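Clindley Eats
@clindleyeats

1/ The lunch place on Filer Street has put up a new menu board and I have been asked by several of you what I think of the "build your own for less" deal. I think it's a price increase wearing a hat. Thread.

2/ Old menu: one chicken sandwich, made by them, came with whatever it came with. You paid, you left. New menu: a base sandwich that costs 90 cents less, and every single thing that used to be on it is now an "add."

3/ Lettuce is an add. Cabbage is an add. Sauce is free for the first one, and then it's an add. By the time I had rebuilt the sandwich I used to get, I was paying more than I did in August. I kept both receipts, yes, I am that person.

4/ The defense I keep hearing is "but now you only pay for what you want." Okay. Who was ordering a chicken sandwich and secretly resenting the lettuce? Show me this customer. I'd like to buy them lunch.

5/ Lettuce and purple cabbage. This is what we're calling premium now.

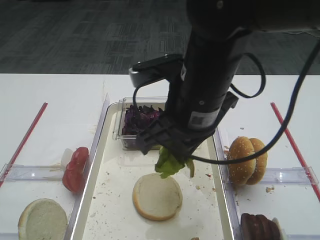
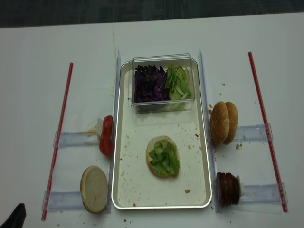
6/ On "locally sourced." The board says the greens come from Vomham. Vomham is a town with a bypass and a tire shop. Maybe there's a farm out past the reservoir, I'm willing to be wrong, but I asked at the counter which farm and got "it's on the website." It is not on the website.

7/ Then there's the app. The lower base price is only in the app, which is called Noh, and which wanted my birthday, my location and access to my contacts before it would sell me a bun. At the counter you pay the old price AND the adds. Nowhere on the board does it say this. I found out at the register.

8/ Noh gives you points. You need 900 for a free drink. My lunch earned me 22. I eat there once a week at most, so somebody do the math and tell me if I'll still have teeth.

9/ A couple of replies say the portions are bigger. Are they? I've had it 3 times since the change and I couldn't swear to it either way. The bun might be bigger. More bun isn't what I was hoping for.

10/ To be fair to them: the chicken is still good, the staff are still nice, and the line moves faster than it did over the summer. Rent on that block is no joke either. If they'd just raised the price by a dollar and said so, I would have grumbled and paid it.

11/ What bugs me is being told I'm saving money while I'm standing there holding the receipt. "Customize" used to mean no pickles. Now it means itemized.

12/ Someone asked about the breakfast wraps. Same deal, egg is included, cheese is an add. I haven't tried one yet and at that price I'm in no hurry. If you have, post your total, with tax please, and say whether you used the app or the counter.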